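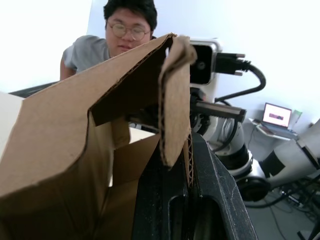

*Corrugated carton, open, flaps raised.*

**Štěpánek Center Facilities Office**

The Office is updating its guidance on cardboard for all tenants of the Štěpánek Center. The new guidance takes effect in September. The posts that follow cover boxes, flat pieces, reuse and pickup. Please share the thread with whoever receives deliveries for your suite.

---

**1.** Cardboard means corrugated cardboard: two paper liners with a wavy layer between them. The wavy layer can be seen at any cut edge. Cereal boxes, file folders and shoe boxes are paperboard and go in the mixed paper bin on each floor.

---

**2.** Empty the box completely before it leaves your suite. Packing slips, air pillows, foam corners and desiccant packets are to be taken out. Check under the inner flaps, where small parts and invoices are most often left behind. Last quarter the front desk returned a set of cabinet keys to the third floor by this route.

---

**3.** Open both ends. Slit the tape along the center seam with a shallow blade and press the box flat along its existing creases. Tenants are asked not to stamp on boxes in the hallways. The work tables in the Mandance Room are available for this purpose and may be used without a reservation before 10 a.m.

---

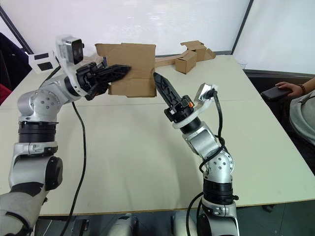
*Flat piece of brown cardboard, held above the white table.*

**4.** Single sheets, dividers and loose flaps are accepted on the same terms as boxes. Please place them inside a flattened box or between two larger sheets. Small pieces left on their own slide off the cart, and the elevator threshold catches them.

---

**5.** On size: any piece longer than 97 inches is to be cut or folded before it is brought down. This mostly concerns furniture and door cartons. The loading dock has a long cutting surface and a straightedge, and Kumiko Tsuji in Receiving can sign out a knife to any tenant with a badge.

---

**6.** On tape: ordinary clear and paper tape may stay on. Strapping, metal staples longer than the thickness of the board, and the black reinforced tape used on Jerkisar shipments must come off. Labels may stay. Tenants who handle confidential mail should remove or black out the address themselves. Receiving does not offer this service.

---

**7.** On condition: dents and creases do not matter for recycling. A torn corner does not matter either. Grease, paint and food do. A box with a stained panel can be saved by cutting that panel away and putting it in the trash.

---
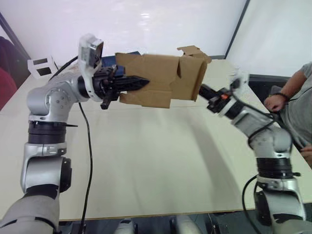 ## Reuse shelf

**8.** The Center keeps a shelf of boxes for anyone who needs one, next to the freight elevator. Please leave a box there only if it meets the following:

- all flaps still attached
- corners whole
- panels flat enough to stack against
- no side longer than 20 inches

A box with crumpled panels or a ragged corner goes to recycling. The shelf filled up with weak boxes in the spring and several tenants reported bottoms giving way on the stairs.

---

**9.** Boxes on the shelf are free and need not be returned. Please take what you need for one move or one mailing. Offices planning a larger move should write to the Facilities Office a week ahead, and boxes will be set aside under the name of the suite.

---

## Flat sheets

**10.** Plain sheets of cardboard are in steady demand. The ceramics studio uses them under drying boards, the print shop interleaves them with finished work, and the mail room cuts them down as stiffeners for envelopes. A square piece with no print and no fold is worth keeping even when it is fairly small.

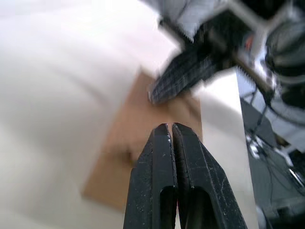 Sheets of this sort go in the upright rack to the left of the shelf, sorted by height. The rack holds 100 sheets. When it is full, please take the surplus to the dock with the rest of your cardboard.

---

## Pickup

**11.** Wilex collects from the loading dock every Friday at 7:30 a.m. Flattened cardboard must be on the dock by the close of business the day before. Stack it on the pallet with the longest pieces at the bottom and keep the stack below the yellow line on the wall.

---

**12.** The Center's allowance is 125 bundles per month. Anything over that is billed to the building and shared among all suites in the following statement. A bundle is one tied stack; twine is supplied at the dock. Please do not use tape in place of twine.

---

**13.** Boxes that have not been flattened will be left where they are, and the suite will receive a notice. A second notice within the same month carries the handling charge listed in Schedule C of the lease.

---

**14.** Printed copies of this guidance, in large type on request, are at the front desk. Questions about deliveries and the knife sign-out go to Kumiko Tsuji, Receiving. Questions about charges and notices go to Firdevs Ateş, Facilities Office, weekdays until 4 p.m.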